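Gurkeo Worktop Oil: User Guide
Section 4. Oiling and looking after a wooden table or worktop

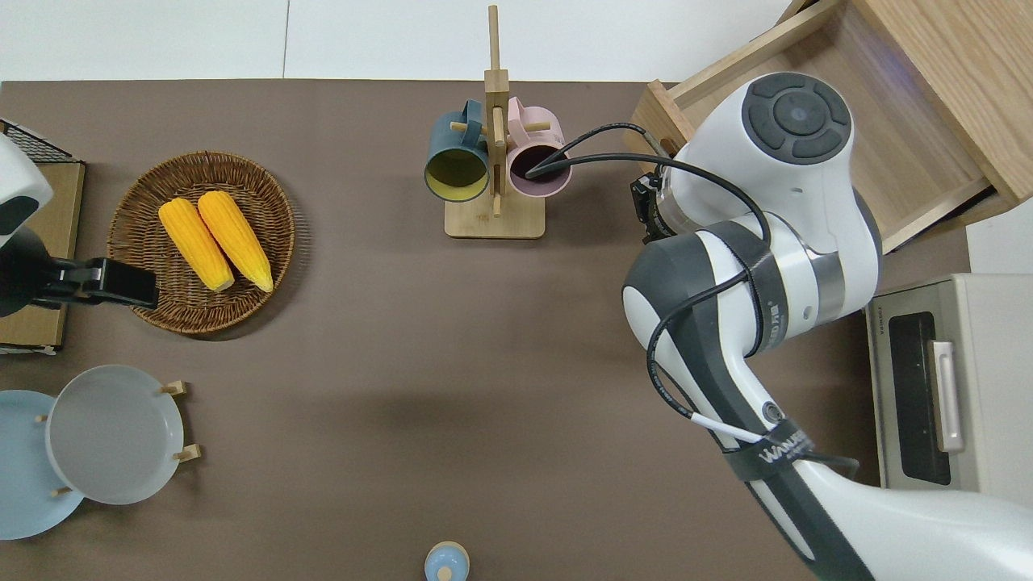

Fig. 4.1 Mug stand with two mugs on a brown tabletop.

This section covers the first oiling of a bare wooden surface and the upkeep that follows. For surfaces that already carry varnish or paint, go back to Section 3 and strip them first. For outdoor furniture, use the exterior grade and its own leaflet.

4.1 Before you start

You will need:
Gurkeo Worktop Oil, one tin
Plononel finishing pad, white
Sandpaper, medium and fine
Lint-free cotton cloths
Disposable gloves
A metal bucket with a lid, part filled with water

Take everything off the surface, including mug stands, bread bins and chopping boards. Keep the room between 14 and 25 degrees while you work and while the oil cures. Open a window. Do not oil a table that stands in direct sun or next to a radiator that is switched on.

CAUTION: Cloths soaked in oil can heat up and catch fire by themselves. Put each used cloth in the bucket of water straight away. Do not leave cloths crumpled on the floor or in a bin.

4.2 Preparing the wood

1. Wipe the surface with a damp cloth and leave it to dry overnight.
2. Sand along the grain with medium paper until old stains and rough patches are gone.
3. Sand again with fine paper. Do the edges and the end grain by hand.
4. Vacuum the dust, then wipe with a dry cloth.
5. Try the oil on the underside. If the colour is darker than you want, see Section 6, Tints.

Note: Oak can turn black where it has touched wet iron or steel. Do not use wire wool on oak. Small marks may come out with a second sanding.

4.3 First coat

1. Stir the tin slowly with a flat stick for 2 minutes. Do not shake it.
2. Pour a small pool in the middle of the surface.
3. Spread it with the white pad, working along the grain. Keep the layer thin.
4. Wait 11 minutes. Dull areas have taken up the oil and can be given a little more.
5. Wipe off everything left on the surface with a clean cloth. Change the cloth when it starts to drag.
6. Look across the surface from a low angle. Wipe any shiny patches again.
7. Leave overnight with the window open.

CAUTION: Oil left standing goes sticky and will not harden properly. If this happens, rub the area with a pad dampened with fresh oil, then wipe dry.

4.4 Second coat

1. Rub the surface lightly with the dry white pad.
2. Remove the dust.
3. Repeat steps 2 to 7 of 4.3, using less oil than before.

End grain and the area round a sink normally need a third coat. Beech may need one all over.

4.5 Curing

The surface can be used with care the day after the last coat. Full hardness takes 14 days in a warm room and longer in a cold one. During this time:

Mop up spills at once.
Do not cover the table with a cloth or plastic sheet.
Do not stand wet mugs, vases or plant pots on it.
Use mats under hot pans. Mats are still needed after curing.

4.6 Cleaning and upkeep

Wipe with a well wrung cloth and a little washing-up liquid, then dry. Do not use bleach, scouring cream or microfibre cloths sold for glass.

To see whether the wood needs more oil, put a few drops of water on it. If they soak in and leave a dark spot, it is time for a new coat. A kitchen table used every day usually needs one twice a year. Many owners do it in spring and again in October, before the heating goes on.

Pale rings from cups: rub with the white pad and a teaspoon of oil, along the grain, and wipe dry.
Scratches: sand with fine paper, then oil as in 4.3.
Sticky surface: see the caution under 4.3.

4.7 Storage

Press the lid down firmly and store the tin upright, away from frost and out of reach of children. Skin on top of old oil can be lifted off and thrown away. If the oil underneath is lumpy, do not use it.

Replacement pads are listed in Section 7 under part number 91.

Guide revised Thursday, July 21, 2022. Gurkeo, Paltville.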